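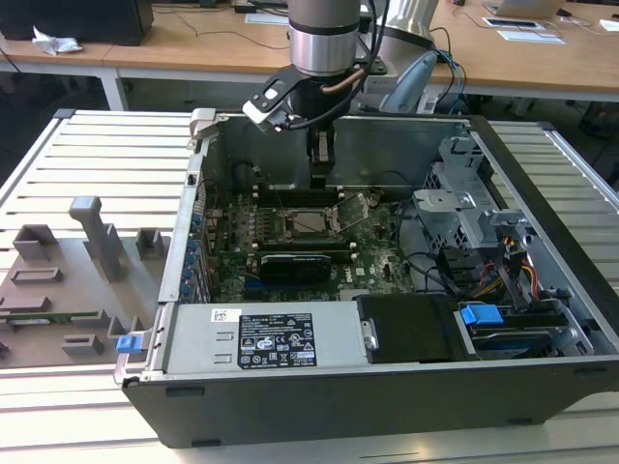 Tower case on its side with the panel off, gripper just above the memory slots.

Looking after old military bits and pieces at home

Updated 6/22/18

Most advice on cleaning old belts, buttons, bayonets and helmets gets copied from one page to the next, and I doubt half the people passing it along have tried it. I've tried a fair amount of it, ruined a few things, and changed my mind more than once. These are the tips I still use, along with some I'd like to see dropped.

Before you clean anything

Leave it alone for a week. You can't put dirt back. A plain brass button with brown toning on it may look dull to you, but to a collector it looks right, and the shiny one next to it looks like a reproduction. Eero Laaksonen bought a box of coat buttons from the old garrison at Trinholm and polished the lot in one evening. He has been trying to sell them ever since.

Anything that might hold powder or a charge is out. That goes for shells, fuzes, grenades and odd lumps dug out of a beach. "It was in my grandfather's shed for years" tells you nothing about whether it's safe. Don't move it and don't wash it. Get out of there and call the police. I don't care how many videos you have watched.

Brass and copper

Ketchup, cola, vinegar and salt, lemon halves. They all strip tarnish and that's exactly what's wrong with them. The acid keeps working in the seams after you've wiped the face clean, and a month later you have a pink patch where the zinc has gone. If you must brighten a piece, warm water with one drop of dish soap and a soft toothbrush will get the grease off, and grease is usually most of the trouble. Dry it with a hair dryer on low, paying attention to the shank and any folded edge.

Check for gilding first. Officers' buttons were often gilt, and the layer is thinner than you think. Metal polish will take it off in a few strokes. If there's a brighter yellow down in the recesses than on the high spots, put the polish back in the drawer.

Green powder that comes back after you brush it off is a different matter from ordinary green toning. Keep that piece in its own box with a pack of silica gel and away from everything else you own.

Iron and steel

Electrolysis in a bucket is the favorite of the online crowd. It does work, I'll grant that, in the sense that the rust comes off. So does the bluing, the inspector's stamp if it was shallow, and now and then the last of the sound metal. I tried it on a picket spike and was happy. I tried it on a bayonet scabbard and was not.

For light rust on a blade I use a few drops of thin oil and a piece of soft bronze wool, left to sit overnight and then worked in small circles. Steel wool is too coarse for my taste, even the grade they sell as fine. Stop when the cloth comes away brown and stay stopped. The black patches underneath are stable and do no harm.

Oil or wax? People fight over this. Oil collects dust and goes gummy, and it creeps into wooden grips. Wax is cleaner but has to go on dry metal or you seal the damp in. I wax anything on display and oil anything with moving parts. Keltell paste wax is what's on my shelf, and I can't say it does anything a plain microcrystalline wax doesn't. The tin opens more easily.

Leather

No neatsfoot oil. I know what the old manual says. The old manual was written for belts that were going to be worn out in a couple of years and replaced by the quartermaster. On a dry leather pouch it darkens the surface, softens the stitching holes and never really leaves. Saddle soap isn't much better, and the white crust it leaves in the seams is a pain to pick out.

Dust leather with a soft paintbrush. If there is red powder coming off on your fingers, the surface is breaking down and no dressing sold in a hardware store will fix it. Stuff pouches with crumpled acid-free tissue so they keep their shape, and don't bend a strap to show visitors how the buckle works.

Take leather off brass for storage if it comes off without forcing. If it doesn't, slip a strip of clear polyester between the two. The waxy green goo that builds up around rivets can be lifted with a wooden toothpick. Never a pin.

Wool and canvas

Mothballs stink, and the smell stays in a tunic for good. Bag it, squeeze out the air and put it in a chest freezer for two weeks. Let it come back to room temperature before you open the bag, or you'll have water beading all over the cloth. Cedar blocks make the closet smell nice. I've seen moth larvae walking across one.

Padded hangers are fine for a light jacket. A greatcoat wants to lie flat, with rolls of tissue in the folds. Joni Rissanen keeps his under the spare bed in a Leinonen blanket box, which looks silly and has worked well.

Paper, maps and plans

Fort plans are the thing I get asked about most, and laminating them is the worst thing you can do. Second worst is tape, including the kind labeled "archival." Put the sheet in a polyester sleeve open on two sides, lay it flat and keep it out of the sun. Scan it once, properly, and handle the scan from then on.

And be wary of dates. I was shown a bastion plan marked 1599 that was printed on wood-pulp paper. It may well be a decent copy of something from 1599. The asking price was $500, and the seller didn't care for my question about the paper.

Where to keep it all

Not the attic or the garage. An inside closet on the ground floor does the job in most houses. Buy a cheap humidity meter, then buy a second one, since cheap meters lie. Mine read 68 percent in February when its neighbor on the same shelf said something far lower.

Display cabinets with built-in lights are sold hard to collectors. The Breltimwood catalog has one at $532 and it's a handsome piece of furniture. It's also oak, which gives off acid vapor that lead and bronze don't like, and the lamps warm the top shelf. If you already own one, leave the lights off and keep lead bullets out of it. Musket balls with a white bloom on them should be handled with gloves and kept in a plastic tub with a lid.

Last item: labels. Write down where each piece came from while you still remember, in pencil, on a tie-on tag. No stickers, and no marker on the object. If all you have is the seller's story, write "seller says" in front of it.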